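Folding T-shirts for narrow drawers – flat or on edge?
Home and Storage > Clothes

grurnov_attic
We moved in April and the new dresser (Bisia, the narrow one) has drawers much lower than the old one. My T-shirts don't fit anymore when I stack them flat. I have read that you should fold them small and stand them on the edge, like books. But mine fall over after 2 days. What do I do wrong?

Sturnham572
Probably you fold too loose. Sides to the middle first, sleeves back, then in half lengthwise, then in 3 from the bottom. Press the air out with your hand every time.

donati_k
I don't agree with the lengthwise half. It gives a hard line down the front, and on a shirt with a print the print breaks there after a year. I fold only the sides in and then once across. Flat stack, finished.

Sturnham572
A stack is nice until you want the shirt at the bottom. Then you must fold everything again.

donati_k
Then make two small stacks. I have done it so for many years and I pull nothing out from the bottom.

grurnov_attic
Thank you both. The drawer is also only half full, maybe this is the reason they fall? I tried on the bed before, but the mattress is too soft and my edges come out crooked.

pegs_and_pins
The bed is the worst place, yes. Take a hard, smooth table, and leave enough free space on all sides so that you can put the sleeves out completely. I do mine always on a white top, there I see at once if a hem is not straight. 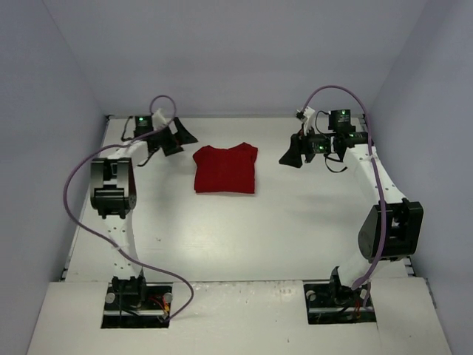
grurnov_attic
Should I button or iron anything before I fold, or is it enough to smooth it with the hand?

pegs_and_pins
For cotton T-shirts the hand is enough, if you fold them soon after they are dry. Polo shirts I button at the top, otherwise the collar goes flat.

Sturnham572
And put a shoe box in the empty half of the drawer. Then they stand.

donati_k
Or stack them flat :)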